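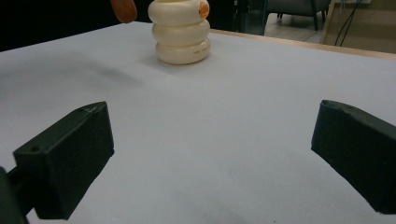

Sorting table, toys first. The meeting opened at the long table in the Prestthorpe hall with everyone still in aprons, and we went straight to the toy pile while the light was good. First up was the cream stacking toy with the puffy rings and the little orange patch, and it was a unanimous yes for the front shelf! It stands up nicely without help and it's the sort of thing that gets picked up by every child who walks past. Agreed that cream and white items go on the coloured cloth from now on, as they get lost on a white tabletop. The lettering low down on it was too small for anyone to make out, so it will be ticketed simply as "ring toy, cream".

Minutes of the Gratach Swap Shelf, August 1, 2020

Present: nine members. Apologies: two, both away camping.

Minutes of the May meeting were read and accepted with one correction. The shelf paint is "Stelo blue", not "steel blue". The tin has been found and there is enough left for a second coat on the end panels.

Numbers since May

We took in 597 items and 272 have already gone to new homes. That is our best run yet and there was a proper round of applause. Books and kitchen things are still the favourites, with toys catching up fast. Jigsaws are slow. It was suggested that we do up the jigsaws with string and write the piece count on the lid in marker, and two members have offered to do the counting at home over a few evenings (bless them).

Kanagaratnam cabinet

The glass-fronted cabinet from the Kanagaratnam shop is ours if we can move it. It needs four people and a trailer. Offered: three people and a trailer. To be sorted by phone this week. Everybody is very keen on this one — it would finally give us somewhere for the good china and the small toys that keep rolling under the radiator.

Brushes, combs and bathroom things

This took longer than planned, but it was a lively discussion and we got somewhere. The question was whether we should accept personal care items at all. Some felt strongly that we shouldn't. Others pointed out that a good wooden brush can last for decades and it's a shame to see one binned. We passed the paddle brush up and down the table, the reddish-brown one with the grey bed and the wooden pins with round ends, and it won a few people over. Lovely colour in the wood.

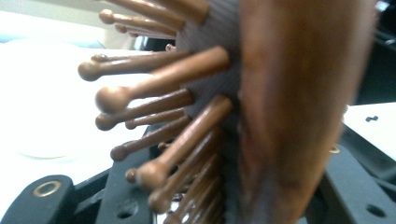

Decisions on brushes

1. Wooden brushes are accepted on a trial basis until the next meeting.
2. Each one is to be combed out and wiped down before it goes on the shelf. Do not soak wooden ones.
3. Combs under the same rule. Toothbrushes, razors and opened cosmetics, no.
4. The paddle brush goes out with the first batch, in the basket by the mirror.

Opening hours

We will try staying open until 7 on Thursdays through to the end of the month. Three members are happy to share the late shift. The sign on the door needs changing and so does the notice at the library.

Other business

The coloured cloth is in the wash and will be back by Thursday. Thank you for the lemon slice, which was gone before item two. Someone left a green umbrella under the coats.

Next meeting: first Saturday of next month, same table, please bring string.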